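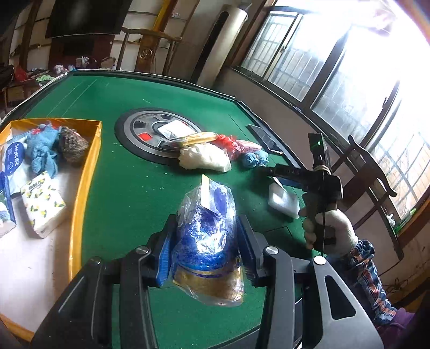
ボルグヒルド・ダーレン(Borghild Dalen)
Gasano 試験室 評価担当

ギャラリー:手持ちグリッパ比較メモ 布もの・袋もの編
2025年7月26日

カタログの「柔軟物対応」という言葉を、私はあまり信用していません。柔軟物というのは便利な言い方で、四つ折りのハンカチも、空気の入った菓子袋も、毛足の長いぬいぐるみも、全部ひとまとめにできてしまいます。対応していると書く側は、そのうちのどれで試したのかをめったに書きません。

このページは、手持ちの二本指グリッパで布や袋をつかむ試験の写真と、そのときの覚え書きです。点数表は別のページに置く予定ですが、先に申し上げておくと、点数表のほうがこのページより正確だとは思っていません。

冒頭の写真について。
つかんでいるのは透明な袋で、中に青と金の包みが入っています。袋はふくらんでいて、上から小さな白いタグが出ています。こういうものを「つかめた」と記録するのは簡単です。袋の口をつまんでも、腹を挟んでも、角を引っかけても、持ち上がれば一回は一回です。けれど、ロボットアームに同じことをさせる段になると、この三つは全然別の動作です。口をつまむつもりで近づいて腹を挟んだ場合、私は成功に数えません。共同で評価しているTrenotisの担当者は数えます。ここは四月からずっと意見が割れたままです。

指の内側の青いパッドは、表面が細かい毛のように見えるタイプです。見た目の印象では布に強そうですが、印象で選ぶと後で困るので、評価用紙には「見た目」の欄を設けていません。設けてほしいという声はありました。断りました。

台は緑のフェルト張りの麻雀卓です。フェルトは小物が滑りにくいので、つかむ側に有利に働きます。つるつるした天板で同じ回数をやり直すまで、フェルト上の成績を外に出すつもりはありません。Trenotisの速報にはフェルトの件が一行も入っていなかったので、注記の追加をお願いしています。返事待ちです。

黄色い縁の浅いトレイには、青い編みぐるみのようなもの、茶色のニット帽、青と白の包装の品、レモン柄のティッシュ。トレイの縁は低いのですが、低くても縁は縁で、奥の隅にあるものを取ろうとすると指の付け根が先に当たりそうになります。人間は手首を少し寝かせて、無意識に避けます。この「無意識に」が曲者で、記録を見ると角度がきれいに変わっているのに、操作した本人に聞くと「まっすぐ下ろした」と答えます。

対象物の選び方にも触れておきます。試験用の標準物体セットを買う案もあったのですが、標準セットは形がよすぎます。箱は箱、缶は缶で、どこから見ても輪郭がはっきりしている。家の中でグリッパが困るのは、輪郭が毎回違うものです。一度つかんで置いたタオルは、もう前のタオルと同じ形をしていません。再現性がないと言われればその通りで、私もそこは弱点だと認めます。ただ、再現性のある試験でだけ強いグリッパを選んでも、使う人は喜ばないでしょう。

窓の光も気になっています。右手の格子の入った窓からかなり明るい光が入る部屋で、カメラ側には楽な条件とは言えません。透明な袋は特にそうで、光り方ひとつで輪郭が消えます。カーテンを引けばよいという意見もありますが、使う人の家でも同じことを頼むのでしょうか。

握り方の個人差。
操作する人が代わると、閉じる速さが変わります。説明書どおりに「ゆっくり一定に」握れる人はごく少なく、たいていは最後の数ミリで急に力が入ります。これを癖として平均でならすか、別の操作として分けるかで、比較の結論が変わります。いまは分けています。集計は面倒になりました。

Fagerlundの制御ボックスについて。
アーム側の再生にはFagerlundの制御ボックスを借りています。手持ちで録った動きを渡すと、角の立った部分をなめらかにしてくれる機能が入っていて、初期設定でオンです。なめらかになるのはよいことのように聞こえますが、布をつまむときは、あの最後の小さなひねりが要ることがあります。そこまで丸められると、指は布の上をきれいに通り過ぎます。オフにした状態とオンにした状態を両方録っておくようお願いします。片方だけのデータは私のところでは比較に使いません。
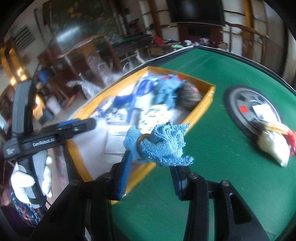

水色のタオルを青いパッドで挟んだところ。左は白手袋の手で立てて持たれたもう一方のグリッパ。

上の一枚を、ある打ち合わせの資料では「タオル把持・良好」と書いてありました。私なら「挟んでいる」とだけ書きます。くしゃっと丸まったタオルがパッドの間にあることは確かで、縁の毛羽も外に出ています。良好かどうかは、持ち上げて、運んで、放すところまで見ないと言えません。放すほうは特に軽く扱われがちです。パイル地のようなものは、溝のあるパッドから離れるときに引っかかることがあるので、試験票には「開いた後に残ったか」の欄を足しました。

タオルには金色の細い帯が巻いてあります。帯のある側を挟むか、ない側を挟むかで話が変わるはずです。帯があれば布はまとまり、ばらけたタオルより持ちやすくなるでしょう。帯付きと帯なしは別の対象物として登録してください。名前が「タオル」で同じだと、後で誰かが合算します。前回それをやったのは私です。

パッドの左右の位置にも注意してください。写真では左が斜めになり、右が少し低く見えます。カメラの向きのせいか、指の組み付けのせいか、写真一枚からは判断できません。こういうときは印象を書き込まず、治具に当てて測ってください。測っていないものを「ずれあり」と書いた票が何枚か戻ってきています。

左のグリッパの横棒には白い字で「GenRobot.AI」とあります。銘柄ごとの優劣を知りたいという問い合わせをいただきますが、このページでは出しません。対象物と台と操作者がそろっていない段階で銘柄を並べると、数字だけが先に歩きます。

奥のトレイには青い服や布の山、手前に細かい柄の白い布、右奥の隅に灰色の毛足の長いものがあります。私がいちばん見たいのはこの隅の灰色のものです。毛足が長いと、指先が触れた位置と、中身をつかめる位置がずれます。カメラは毛の表面を見ていて、指はその奥に用がある。深度の値をそのまま信じるソフトには意地の悪い課題になると思います。

時間配分の話。
一人の連続作業は45分までにしています。Trenotisの計画書では休みなしで400回となっていました。やってみたい方は止めませんが、後半の記録は握力の記録であって、グリッパの記録ではなくなっていきます。手袋をした人としない人でも疲れ方が違うようなので、手袋の有無は必ず票に残してください。滑り方への影響があるかどうかは、まだ何とも言えません。

重さの話。
Hononの記録器を追加で載せる案が出ています。記録器の重さは400グラムだそうです。机の上に置けばどうということのない重さですが、手首の先に付けて腕を伸ばすと別物です。載せた場合と載せない場合で同じ布を同じ人がつかんだ記録が出てくるまで、採用の判断は保留にします。Hononからは「慣れれば気にならない」との説明をいただきました。慣れるまでのデータをどう扱うのか、という質問にはまだ回答がありません。

両手の同期。
グリッパは2台で一組として使う場面があります。片方で袋を押さえ、片方で口をつまむ、というような動作です。ここで効いてくるのは時刻合わせで、左右の記録がわずかにずれるだけで、押さえる前につまんだことになります。各社とも「同期済み」と言います。どうやって確かめたかを聞くと、画面に同期のマークが出ている、という答えが多いです。マークの出し方を決めたのは作った側ですから、こちらでは机を軽くたたく動作を最初と最後に入れ、両方の記録で同じ瞬間に山が立つかを見ています。原始的ですが、いまのところこれより納得できる方法を提示されていません。

よくいただくご意見への返事も、ここにまとめておきます。

「条件を厳しくしすぎると、どの製品も落ちるのでは」
落ちてもかまいません。どこで落ちたかが書いてあれば、読む人の役に立ちます。

「手持ちで録った動きを学習に使うなら、多少の乱れは量で吸収できる」
吸収できる乱れとできない乱れがある、というのが私の考えです。フェルトの上でだけ録ったデータを何倍に増やしても、フェルト以外の台のことは分かりません。反対の結果をお持ちの方は、台の材質を書き添えて送ってください。喜んで読みます。

「写真をもっと載せてほしい」
検討します。ただ、写真が多いページほど、うまくいった瞬間ばかりが並びがちなので、枚数を増やすときは失敗票も一緒に出します。

次にやること:
つるつるした天板での再試験。帯なしタオルの登録。Fagerlundの平滑化オン・オフの録り直し。透明な袋は、中身の詰まり具合を変えたものを用意します。Trenotisとは成功の定義についてもう一度話し合い、まとまらなければ両方の定義で集計した表を並べて掲載します。

訂正やご指摘は、Gasano試験室のダーレン宛てにお願いします。票の番号が分かる場合は添えてください。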